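Sorting loose wire and cables by colour: baskets or bags?
Hostoden Home Forum > Sheds, Spare Rooms and Workbenches

solderbunny
I've finally cracked and started sorting the wire. Years of offcuts and jumper bits had turned into one enormous knot, and every time I wanted a bit of blue I pulled out half a metre of yellow with it. So I got some plastic baskets, the kind with holes in the sides, and I'm doing one colour per basket. Blue goes in the pale green one, yellow in the teal one, and the thicker cables can wait their turn. Very satisfying so far!

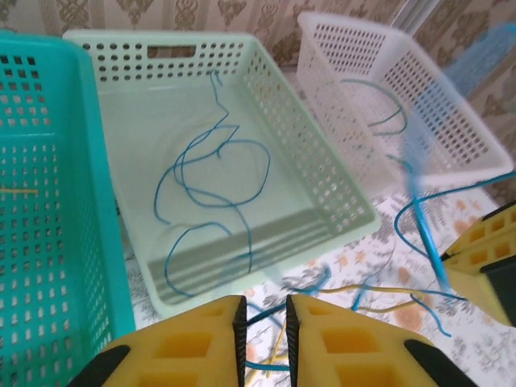

The blue lot in its new home, white basket next door

My question is whether thin wire is going to poke out through those holes and drive me mad. Anyone tried it?

pegboard_nan
Ooh, I love this. I did the same with wool and never looked back, though wool doesn't fight you like wire does. Are you coiling it first or just chucking it in?

solderbunny
Chucking it in, I'm afraid. Coiling is for people with patience (and I've got more than 400 bits to get through).

Grumbleweed
Then you haven't sorted it, you've made a smaller knot. Sorry, but colour is the wrong way to do it anyway. I go by length and thickness, in zip bags, with a label. When I'm wiring something I need to know if it'll reach, and I couldn't care less if it's blue.

tealeaf562
Disagree with Grumbleweed! Colour is how I find anything. I've got the deep Clavex tubs from the shop in Brodville, and the solid sides do help with the poking out. Mine cost a bit more than baskets, but I got them in June when they were on offer. Baskets are easier to see into, I'll give you that.

pegboard_nan
Could you line them? Bit of card round the inside, job done.

solderbunny
Card is a good shout, I've got loads. Zip bags would have me at it till Christmas, Grumbleweed, but I might do them for the long pieces. 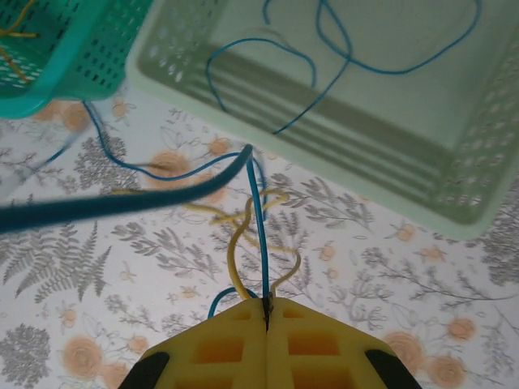 Page 2: replies about untangling

Grumbleweed
Find a loose end and push it back through the loops. Don't pull! Pulling tightens the lot. And get the thick cable out of the way before you touch the thin stuff, it's only in the way.

tealeaf562
He's right about the thick one, annoyingly. I still say colour first and length later, if ever.

solderbunny
Thick one next, then. Will report back once I've cut the card.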